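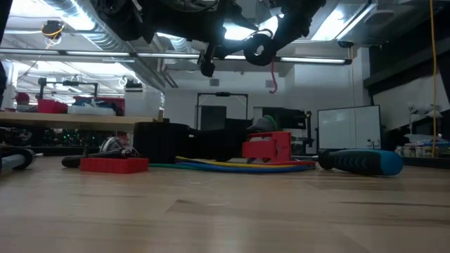

White rings on a wooden table, will oil fix it?

Got a light wood table secondhand, Fotton I think, no label left. Two pale rings where mugs stood. Tried a damp cloth, nothing. Is oil enough or do I have to sand the lot? Don't want to wreck the finish -- it still has a bit of shine.

tablemug168
Don't sand yet. Pale rings are usualy damp trapped in the finish. Warm iron, no steam, over a dry cotton cloth, few seconds at a time. Lift and look. Worked on my Thaler one. Dark rings are a different job.

Orkora_fan
just oil it

pinewick
Oil won't do much if its varnished. Put a drop of water somewhere hidden -- if it beads up, there's a sealed finish. Then try the iron, wax after. Go with the grain.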